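How to put together a slotted plywood-style model kit

Slot-together wooden kits come as flat boards with the parts already cut. You press the parts out, clean them up and push them into the slots. The Gemetti kits we sell at the Clornthorpe shop all work this way, and so do most others.

What you need
A clear table, fine sandpaper (we use 285 grade from Kwan), a small craft knife, PVA glue and a saucer for the loose parts. Allow 20 minutes for sorting and sanding before any building.

Step 1: Sort the boards
Take all the boards out of the packet and check them against the parts sheet. Put the ones with the most slots to one side, as these are usually the base or the walls. Look along the edges too. A small nick on an outside edge can be sanded or left, but a split running into a slot needs glue first.

Keep boards from the same set together. Two can look much alike when stacked, and the slots may be set out differently on each.
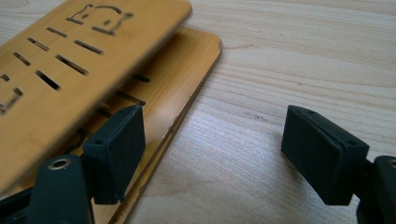
Step 2: Press out the parts
Lay the board flat and push each part from the back with your thumb. If a tab holds, run the knife along the cut line - don't twist it. Save the offcuts until the model is finished.

Step 3: Sand the tabs
Two or three light strokes on each side is enough. Take off too much and the joint will be slack.

Step 4: Dry fit, then glue
Push everything together without glue. Once the tabs sit level, take it apart, put a dot of glue in each slot and rebuild in the same order. Leave it overnight.

Missing a part? Quote the kit number on the packet, for instance Nunlow 209, when you write to us.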